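About the Radudham School of Professional Wrestling

The Radudham School of Professional Wrestling trains men and women aged 16 and over for work in the ring, at ringside and behind the curtain. We teach at two sites. The main school is in Radudham, in the former bus depot on Mill Road, and a smaller branch at Istudley offers beginners' classes and referee training.

Our history

The school began as an evening class in the sports hall at Gusturcombe, with one second-hand ring that had to be put up before each session and taken down after it. When the hall closed for repairs the class moved to Radudham and stayed. The Istudley branch opened later, at the request of members who were travelling a long way to train with us.

The class was started by Anneli Leinonen, who remains head of training. Her view, which is still the basis of our teaching, is that a wrestler should be able to fall safely before being allowed to do anything else. New members therefore spend their first eight weeks on falls, rolls and running the ropes. Some find this slow. We have not changed it and do not intend to.

What we teach

The foundation course covers falling, basic holds, movement in the ring and care of an opponent. Members who pass an assessment at the end of it may join the intermediate group, where they learn to put a match together, to work with a referee and to listen to a crowd. The advanced group is by invitation and meets at Radudham only.

We also run separate courses for referees, ring announcers and managers. The referees' course is the oldest of these. It includes the handling of injuries during a match, the signals used between officials and wrestlers, and the rules of tag team and battle royal contests as they are applied on our own shows. Announcers are taught to use their voices without strain and are expected to learn the correct pronunciation of every name on the card.

Speaking to an audience is part of every course. Members are asked to give a short interview in character once a month, and trainers give written notes on it. Members who would prefer to perform under a mask, or with a manager who speaks for them, are free to do so, but they must still attend the interview classes.

Our shows

The school puts on five public shows a year under the name Damasceno Wrestling, with the largest of them in November. Total attendance across last year's shows was 3,903. Matches are between trained members, with visiting wrestlers where the card calls for them. All shows are suitable for families. We do not use glass, fire or blades, and we do not book promoters' friends who have not been trained.

The Damasceno Championship was first contested at Gusturcombe and is defended at each show. The original belt was damaged in storage and is kept at the school. The present one was paid for by a supporters' appeal, which set out to raise £1,000 and reached that sum before the end of the season. The tag team title has been vacant since the autumn – a tournament will be announced in due course.

Safety and conduct

A qualified first aider is present at every class and every show. Any member who takes a blow to the head must leave the ring and may not return to training until a doctor has agreed to it in writing. Boards, ropes and turnbuckles are checked before use and the results are written in the ring book, which members may read on request.

Members are expected to be punctual, to keep their kit clean and nails short, and to treat one another with respect. Bullying, including the rough treatment of new members that was once common in this business, leads to dismissal from the school. Complaints may be made to any trainer or, in confidence, to the school office.

Joining us

No previous experience is needed. Applicants are asked to attend a trial class, complete a health form and bring proof of age. Those aged 16 or 17 also need the written consent of a parent or guardian. Fees are payable monthly, and reduced fees are available for students – please ask the office for the current rates. Spectators are welcome at the trial class but not at ordinary training.
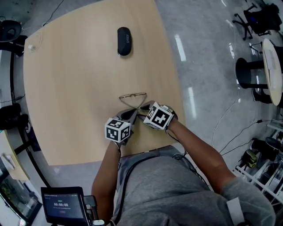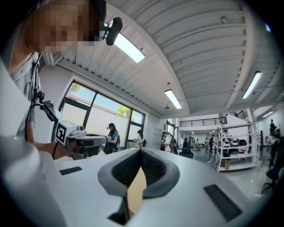
Wellington Leite wrote to the school after completing the foundation course at Istudley: I had watched wrestling since I was a boy and thought I knew how a match worked. In my second week I could hardly get across the ring without tripping over my own boots. Anneli made me do the same back fall until I stopped looking at the floor. I have since had my first match, which I lost in under four minutes, and I would like to put my name down for the intermediate group.

Last updated: Jan 26, 2019

Contact the school office | © Radudham School of Professional Wrestling | Back to top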